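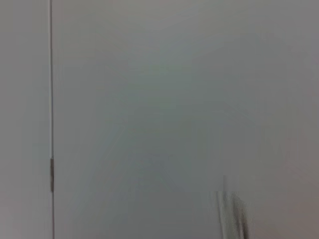
I've worked in the parts store at the Prosthorpe site for 22 years, and for most of that time the job was fetching. A fitter came to the window, said what was needed, and one of us walked to the right cabinet and came back with it. We have 305 cabinets. You learn them the way you learn a street you grew up on.

Since March the fetching has been done by an arm on a wheeled base that we lease from Pustoteck. The order goes in on a screen at the window, the arm drives to the cabinet, opens the door, takes out the tray and brings it to the counter. A person checks the part against the ticket and hands it over. That last step is mine on early shift.

Doors turned out to be the slow part of getting it going. Ours are gray, flat and mostly all alike, and they were bought over a long stretch of years, so they don't all swing the same. Some stick in damp weather. I never thought about this before. I lifted a little with my left hand and pulled with my right, and when the installers asked me how I opened number 224 I had to go and do it a few times before I could tell them. We ended up writing a sheet for the bad ones: which side the hinge is on, how hard to pull, whether the bottom catches. Two of us spent most of April on it. Maintenance then planed or rehung the worst of them, something we had been asking for since before the roof was done.

There were five of us in the store and there are still five, but the day is different. One went over to receiving, on the same pay grade, and the position we got in return is for stock accuracy, half of it at a desk. My knees are better. I used to come home with my feet sore and now I come home with my eyes tired from the screen. I would call that even.

What I don't like is the window. Fitters used to lean on it and talk while they waited, and you'd hear that a pump was running hot on line 3 or that somebody was about to need a lot of seals. Now they tap the order in and go stand by the coffee machine until the tray arrives. We have run out of common items twice this summer that I think we would have seen coming. I've asked for a half-hour with the fitters at the start of each shift and the answer so far is that it's being looked at.

The union agreement says no job losses through the end of the lease. After that I don't know. The Noltden site went with a system from Xie and theirs is fully closed – no window at all, just a hatch. I'd like to go over and talk to the people there before our renewal comes up, and I've put in for a day to do it in September.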